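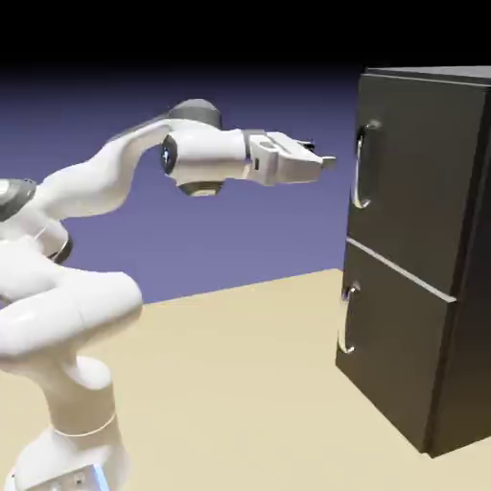

Figure 2. A white robotic arm with its gripper held level, pointing toward the upper part of a dark gray cabinet (rendered).

4. Line Breaks and the Remembered Room

The poems in the Pelline collection were written by adults looking back on childhood homes and schools. We read 298 of them closely. The larger set holds 2843 poems, but most of those are undated or exist only in a single typed copy, and we left them out of this part of the study.

Our question in this section is where the line breaks fall when a poem moves from one room to another. Leung had already noted that poets in the collection tend to end a line on the word for a door, a stair or a window. Cheng-en Leung's reading was based on a small group of poems by Munteanu, who wrote almost entirely in short unrhymed lines, and it was not clear that the habit would show up in other hands.

It does show up, though less evenly than we expected. In Munteanu's school poems the break nearly always comes right after the threshold word, so that the reader crosses into the next room and the next line together. Sakis does something different. She lets the sentence run on through the doorway and breaks a few words later, often on a verb of hearing. Her speakers listen before they look. In "Kitchen, Late," the mother's voice reaches the child two full lines before the kitchen is named, and the stanza closes before anyone is seen.

The long-lined poems are harder to judge. A line of fifteen or sixteen syllables can hold a whole passage through a house, and a break at the end of it may owe more to the width of the page than to any choice the poet made. The Hiduno edition adds to the problem. It was set in a narrow column, and the editors turned over long lines without always marking the turnover. We checked 22 poems against the surviving typescripts and found 2 in which a turned line had been printed as a new one. Both have been corrected in our working text, and neither is used as evidence below.

We also looked at stanza breaks. Here the pattern is weaker. Some poets leave white space when a speaker moves forward in time, from the child in the room to the adult remembering it, and keep movement from room to room inside the stanza. Others use the gap for both. Sakis changed her practice between drafts of the same poem: the February typescript of "Coat Hooks" has no stanza breaks at all, while the printed version has a gap each time the hallway is mentioned.

Rhyme was rare enough in the close-reading set that we treat it separately, in Section 5.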